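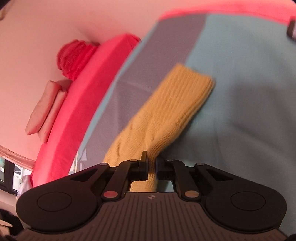 Trigger swap on the Vuorinen .22 — worth it?

plinkerdad_19
Picked up a used Vuorinen bolt gun in August and I love it, except the trigger is awful. My gauge says some 3 pounds with a lot of creep. I'm looking at the Wumton drop-in for $285. Anybody running one?

TBitar
I've got the Wumton in mine. Took me one evening with two punches and a lot of muttering. Breaks clean, no creep I can feel. The safety is stiffer than the factory one, so check it over before you go to the range.

rimfire_gus
285 bucks on a rifle that sells for 300 used? Nope. Clean the factory trigger, put a lighter spring in it and spend the rest on ammo. Most of these came packed with old grease anyway.

TBitar
Gus, I did the spring first and it still crept. A spring doesn't fix creep.

rimfire_gus
Mine's fine at 50 yards — maybe I got a good one.

Periklis A.
Before you buy anything, check the action screws. Mine were barely finger tight and I'd been blaming the trigger for my groups all summer. Also the Prirnunau stock has a tight inlet, so the Wumton may need a little wood taken off if you have that one.

plinkerdad_19
It is the Prirnunau stock, ugh. Front screw was loose too, so thanks for that! Going to clean it, shoot the Filtuscombe club match as is and then decide. Tala, did you have to sand yours?

TBitar
No, mine's in the factory synthetic. Dropped right in.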